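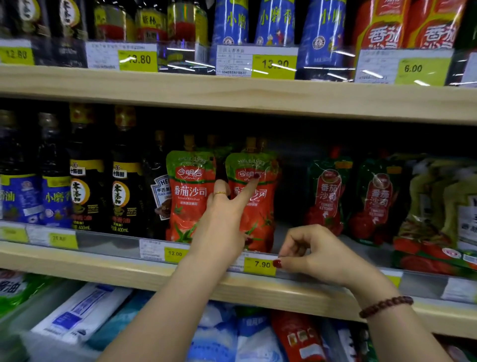 SKIRNANVILLE, 2025-04-04 – The Skirnanville Office of Consumer Affairs has adopted a revised rule on the display of prices in grocery stores. The rule takes effect in May and applies to every store in the city with more than 1057 square feet of selling space. Smaller shops may follow it if they wish and will be listed in the city's directory of participating stores.

Under the revised rule, each packaged food item must have a price per standard unit of weight or volume printed next to its selling price. The unit must be the same for all items of one kind. A store that prices one brand of rice by the pound may not price another by the ounce. Prices must be in figures large enough to read at arm's length, and a tag must be placed directly under or in front of the item it refers to.

The Office received 964 written comments during the public review period. Most dealt with tags that had been left in place after an item was moved or its package size changed. The Bodport neighborhood sent the largest share of these comments.

"Residents told us that they could find the price of an item without much trouble, but they could not compare it with the item beside it," said Lizeth Chambi, director of the Office. "The revised rule answers that concern directly. It also gives store managers a clear standard to work from."
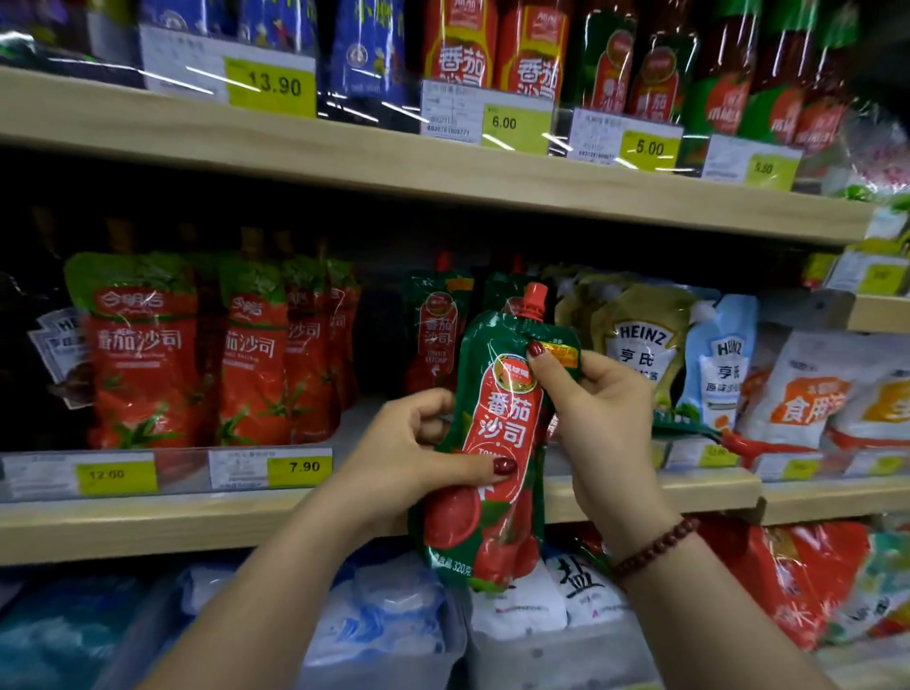
Package size was the subject of a separate section of the review. Manufacturers now sell the same food in jars, bottles, cartons and soft packs, and the shape of a package is a poor guide to how much is in it. Net weight is often set in the smallest type on the label, as with the white "320克" (320 grams) near the bottom of a ketchup pouch whose tall red panel and ripe tomatoes take up far more of the front. For imported foods labeled only in metric units, the store will be responsible for working out the unit price and showing it on the shelf. The Office will provide a conversion table at no charge.

Stores that use electronic shelf tags will be required to update them before opening each day. Stores that use paper tags will have 72 hours after a price change to replace them. During that time the lower of the two prices must be honored at the register.
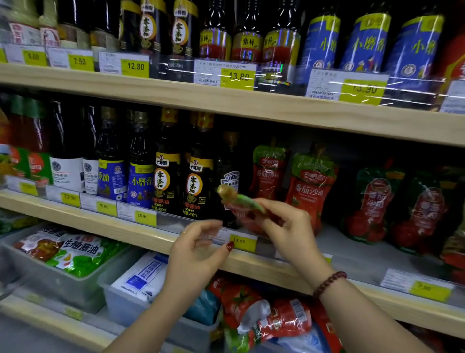 **Will shoppers pay more because of the new rule?**

The rule sets no prices and adds no fee or tax. Stores will cover the cost of new tags themselves, and those that apply before the effective date may recover part of that cost through the city's small business fund.

Inspections will be carried out by the Office's own staff. A first visit will result in a written notice only. Stores that have not corrected the listed items by the second visit will be charged $53 for each item, and the results of all visits will be posted on the city's website at the end of each quarter.

Two grocery companies took part in a trial of the rule over the winter. Lidex changed the tags in its Bodport store, and Bélanger did so at both of its Skirnanville locations. The companies reported that the largest part of the work was in aisles with many small items, such as spices, baking goods and sauces.

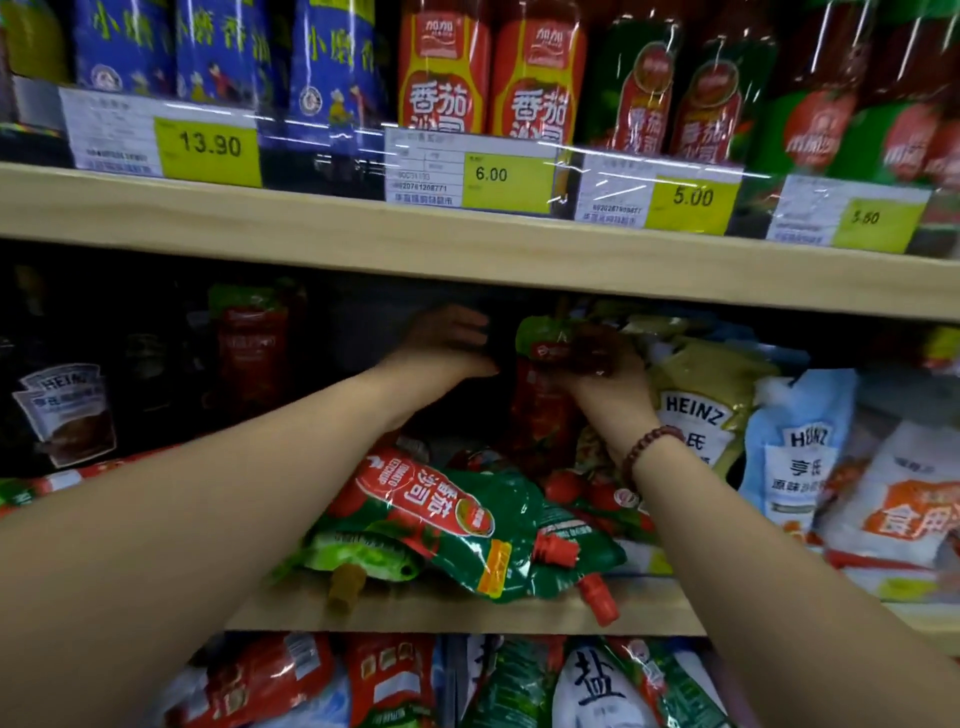
Both companies asked that the final rule allow one tag to cover several flavors of the same product where the price and the net weight are identical. The Office agreed to this request. The tag must name each flavor it covers.

Getsemaní Alvarado, who supervised the trial for the Office, said that staff questions had been collected and would form the basis of a printed guide for store managers. The guide will be available in English and Spanish from the Office's front counter and by mail. Training sessions will be held for store employees before the rule takes effect, and managers may register by telephone or in person.

Shoppers who find a missing or incorrect tag are asked to speak first with the store. Complaints that are not resolved may be sent to the Office in writing, with the name of the store, the item and the date of the visit.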